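The Case for the Mug Tree
by Wanda Sorensen
Last updated: February
Print this page | E-mail this article

Kitchen planners have been hostile to the mug tree for years. It is said to waste counter area, collect dust and put crockery where an elbow can reach it. I think the first objection is wrong, the second is minor and the third depends on placement.
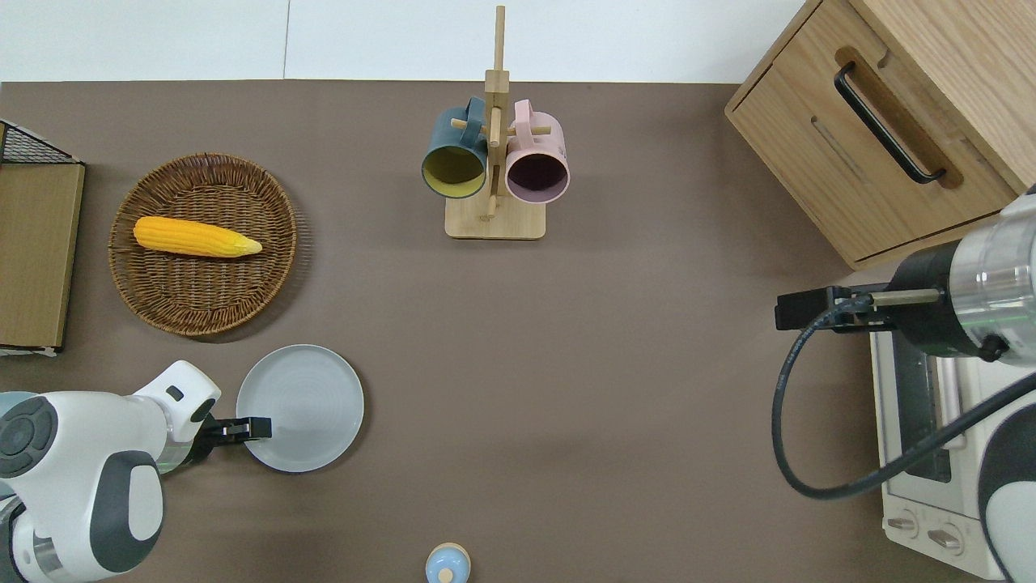
Start with area. A mug standing on a shelf occupies its own diameter plus the clearance its handle needs, and the air over it goes unused unless the mugs are stacked. Stacking puts the foot of one mug against the rim of another, and the rim is where glaze chips first. A post with pegs moves the load upward. The footprint is fixed by the base, and a second or third mug adds nothing to it except overhang, under which a plate can sit.

Overhang is where buyers go wrong. A mug hung by its handle does not hang straight. The handle is off center, so the body swings out and the mouth tilts down and forward. That tilt is useful for drainage and keeps dust off the inside, but it means the working width of the tree is a good deal more than the width of its base. Measure with mugs on it. My own, a Brekero, measures well within the shelf depth when bare and sticks out past it when loaded.

Balance matters more than finish. A square base resists tipping least across its flat sides, where the edge is nearest the post, so the heavier mugs should hang toward the corners if the pegs permit. Two mugs should go on opposite sides of the post. With four pegs and one mug, any tree is a poor design. I would also take short pegs over long ones – the load stays close to the post and the leverage on the joint is smaller.

On dust I concede a little. The outside of a hanging mug does get dusty if it is not used. The remedy is to hang only the mugs in daily use and put the rest in a cupboard. A household that needs 50 mugs within reach has a storage problem that no stand will solve.

Placement is the last point. The tree belongs at the back of the surface, near the wall, with low items in front: plates, a shallow basket, a board stood on edge to one side. Tall things at the back and flat things forward is ordinary shelf practice, and it answers the elbow objection. A tree at the front edge will be knocked over, and the owner will blame the tree.

I have used the hook rail, the Clevano version included. It is sound equipment, but it requires drilling, and a rented kitchen often rules that out. The tree needs only a level surface.

Comments

Abbas Bagheri: Agree on short pegs, but mine are too short for mugs with thick handles. They slide off. Check the handle before buying.

Nazanin Ghaffari: Still prefer the rail. Wiping under a tree every night is a nuisance.

Sixten Sæther: Felt pad under the base stops it creeping on a smooth counter.

Print this page | E-mail this article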